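Reseñas Cerkska: ficha del corpus

Versión 3. Última revisión: 27 de junio de 2023
Mantenimiento: Petronella Mthembu y Toshio Tanabe
Idioma: español
Contacto: a través del registro de incidencias del proyecto

Qué contiene

2000 reseñas breves de libros de memorias y ensayo autobiográfico, publicadas en el boletín Cerkska y cedidas por la editorial Stedevel para su uso en investigación. Cada registro incluye el texto de la reseña, el título del libro, el género asignado, el año de publicación de la reseña y un campo llamado "veredicto", del que conviene desconfiar y del que hablamos más adelante.

Las reseñas tratan de libros sobre duelo, enfermedad, infancia, migración y oficios. Esa es la clasificación de Stedevel. La palabra "duelo" se aplicó con mucha alegría: hay bajo esa etiqueta una crónica de mudanza y la autobiografía de un afinador de pianos en la que no muere nadie. No hemos corregido la etiqueta original. Hemos añadido otra, "tema_revisado", que tampoco es inocente.

Para qué se pensó

El corpus nació con la idea de estudiar cómo se resume una vida ajena en pocas líneas: qué verbos usa el reseñista, cuándo cita, cuándo se queda con la última palabra. Yasuo Murakami lo propuso como material para un seminario de lectura crítica y con ese tamaño se quedó. Después han aparecido usos más ambiciosos. Se nos ha preguntado si sirve para predecir ventas. No tenemos datos de ventas. Se nos ha preguntado si sirve para medir la calidad literaria de un libro, y la pregunta nos parece peor que la anterior.

Estructura

Los registros están en 19 archivos de texto, separados por tabuladores, con codificación UTF-8. Campos:

id
titulo
genero
tema
tema_revisado
anio_resena
texto
veredicto
notas

El campo "notas" está vacío en la mayor parte de los registros. Cuando no lo está, recoge dudas de quien revisó, a veces en un tono que hoy habríamos suavizado.

Cómo se anotó

La revisión temática la hicieron tres personas: Nandi Radebe, Musa Haruna y Toshio Tanabe. Trabajaron por separado y discutieron los desacuerdos en abril. Las actas de esa discusión no se publican con el corpus, pero el archivo "desacuerdos.tsv" conserva las etiquetas previas de cada revisor. Recomendamos leerlo antes de dar por buena la etiqueta final. En los ensayos que mezclan memoria familiar y crítica cultural, el acuerdo se alcanzó por cansancio tanto como por convicción.
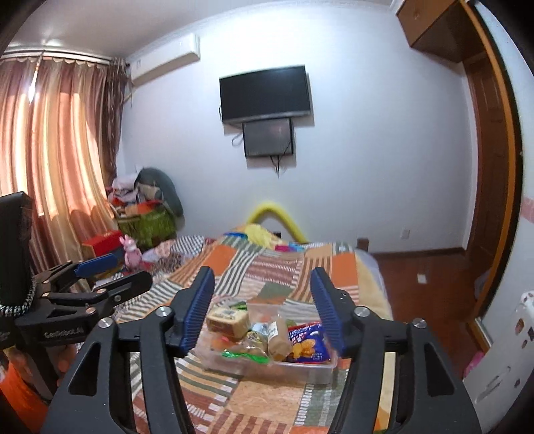
¿Se puede usar el campo "veredicto" como medida de opinión favorable o desfavorable?

Solo con mucha cautela: el valor lo puso la redacción del boletín con criterios que cambiaron al menos una vez y que no se conservan por escrito. Hay reseñas demoledoras marcadas como "recomendado" y otras, bastante cálidas, sin marca alguna. Quien entrene un clasificador de sentimiento con esta columna estará aprendiendo las costumbres de una redacción.

Limitaciones conocidas

Las reseñas no van firmadas. Sospechamos que detrás de muchas hay pocas manos, por la repetición de giros como "una prosa que no da tregua" o "valiente y necesario", pero no podemos demostrarlo. Cualquier estudio de estilo debería contar con ello.

El boletín reseñaba lo que le llegaba, y le llegaba sobre todo lo que las editoriales querían promocionar. La autoedición está casi ausente. Las traducciones aparecen sin el nombre del traductor, omisión del boletín que nosotros heredamos con cierta vergüenza.

Hay 16 registros duplicados con variantes mínimas de puntuación. Se han dejado a propósito — alguien quiso estudiar las correcciones — y llevan la marca "dup" en las notas. Para cualquier recuento, elimínense antes.

Las citas entrecomilladas no se han cotejado con los libros. En las pocas comprobaciones que hizo Haruna encontró una frase recortada de tal modo que decía lo contrario. No sabemos si es un caso aislado y preferimos no prometer que lo sea.

Versiones anteriores

La versión 1 circuló con el nombre de Jodach y tiene los acentos rotos. No la use. La versión 2 corrige los acentos, pero mezcla el año de la reseña con el del libro en los archivos procedentes de la copia Miyazaki. Si su tabla tiene una columna llamada "anio", sin más, es esa.

Condiciones de uso

Uso no comercial, citando el corpus y la versión. Stedevel conserva los derechos sobre los textos y puede pedir la retirada de registros concretos. Hasta ahora no lo ha hecho, aunque tampoco ha contestado por escrito a nuestra pregunta sobre los derechos de los reseñistas.

Los errores se comunican en el registro de incidencias, indicando el id y la versión. Las propuestas para añadir una puntuación de estrellas ya se discutieron y están cerradas.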